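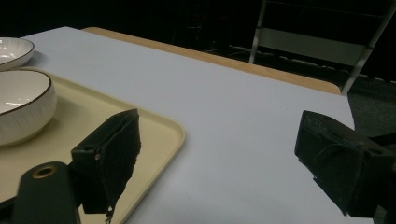 Consuelo Arroyo: «Lo difícil es repetir sin copiarse»

Consuelo Arroyo coordina en Arnlow la recogida de demostraciones con pinza de mano. Su equipo pone la mesa y quita la mesa, una y otra vez, para que un modelo aprenda a mover vajilla. Hablamos con ella en julio, entre dos tandas de grabación.

La tarea de ese día era con cuencos blancos y una bandeja color crema. «Hay que coger el cuenco por el borde, llevarlo a la bandeja y soltarlo sin golpe», explica. «Una persona lo hace sin pensar. Con la pinza en la mano tienes que pensarlo todo, sobre todo los primeros días.»

El conjunto de la vajilla suma de momento 157 demostraciones, de las que han dado por buenas 84. Las demás se quedan fuera del entrenamiento, aunque no se borran. «Algunas están mal cerradas, en otras el operador dudó a medio camino. Tamer las guarda aparte – dice que un día harán falta los fallos, y creo que tiene razón.»

Tamer Saliba revisa las grabaciones. Él pidió que se cambiara la posición de los cuencos entre una toma y la siguiente. «Antes los dejábamos casi siempre en el mismo sitio», reconoce Arroyo. «El modelo aprendía el sitio y no el cuenco.»

Cada turno dura dos horas. Más tiempo no compensa, según ella: la muñeca se cansa y los movimientos se vuelven bruscos.

¿Y después de los cuencos? «Vasos. Aisling ya está escribiendo las instrucciones.»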